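The Long Way to a Glass of Nothing
May 8, 2025

The team at Lonlow has spent the better part of a year teaching two robot arms to pour. The subject is a pink plastic cup, a white bottle and a table, and the people in charge will talk about all three for as long as you let them. I asked the project's lead researcher, who prefers to be quoted by job title, to start with the setup.

"Two arms, two grippers, one bottle, one cup," the lead researcher said. "If you can't get that to work, you have no business near a kitchen."
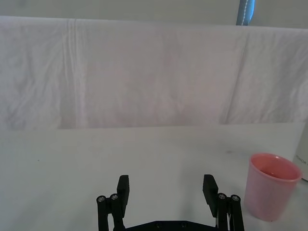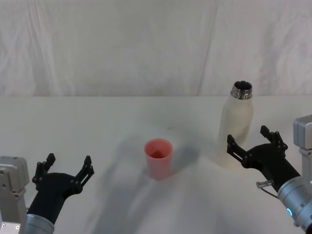

Views from a wrist and from higher up, with the cup and the bottle on the table. 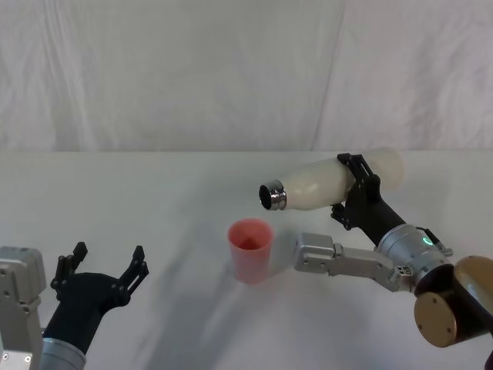
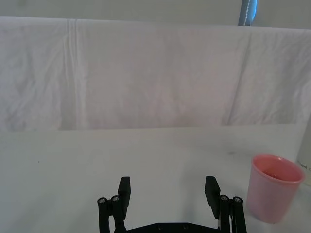
The lead researcher came to pouring from grasping, a field with a proud record of picking up blocks. "Blocks are forgiving. You either have the block or you don't. With pouring you can be right for four seconds and wrong for one, and the one is what people remember."

The method, called Dehghan inside the lab, is easy to state. A person guides the arms through a task, the system records what the cameras saw and what the joints did, and a model learns to predict the next short stretch of motion. Plenty of groups do this. What Lonlow changed is which parts of each recording the model gets to study hardest.

"Most of a demonstration is commuting," the lead researcher said. "The arm goes to the bottle. The arm comes back from the bottle. We had 3356 recordings and the model was becoming a world expert in travel."

So they threw out a good deal of it. Dehghan scores each moment by how much the human operators disagreed with one another when they reached it, then trains mostly on the stretches where they agreed least. The full set shrank to 1504 recordings, and the smaller set did better on every test the group cared to run.

I said this sounded like studying only the questions you expect to get wrong.

"That's how I passed my exams," the lead researcher said. "I never claimed it was elegant."

The disagreement turned out to gather in odd places. The team expected it at the moment of tipping. Much of it sat earlier, in how far from the cup an operator chose to stop before starting to tilt. Some people stopped short and crept in. Others arrived in one sweep, like a waiter who has been asked to hurry. Both work fine for a person, but a model that averages the two ends up with a hesitation in the middle and then a lunge.

"We watched that lunge for most of March," the lead researcher said. "I have seen it in dreams."

The group's fix was to have the model commit to one style at the beginning of each attempt and stick with it. Success, measured as the mouth of the bottle staying over the cup for the whole tilt, went up enough that they ran the tests again out of suspicion. The second run agreed with the first – a mildly disappointing outcome for the student who had bet against it.

All the scored trials are dry. I asked whether a pouring project that doesn't pour might have a labeling problem.

"We pour," the lead researcher said. "We just pour nothing. It's very easy to clean up." Liquid comes next, and a partner lab at Clilton has agreed to go first, having recently replaced its floor with something that drains.

There are limits, and the paper lists 8 of them, which one reviewer called refreshing and another called excessive. The method needs several operators, or there is no disagreement to measure. It also leans on a fixed idea of where a task begins and ends. When the group tried it on folding towels with software from Anov, the operators disagreed about nearly everything, including what counted as folded, and the scores were useless.

"We had 2000 clips of people being confident about towels," the lead researcher said. "No two of them had the same towel in mind."

The next version will try to tell useful disagreement from the other kind. I asked how a machine was supposed to learn that when most departments haven't.

"We're starting with cups," the lead researcher said, and went back to argue with someone about the tilt threshold.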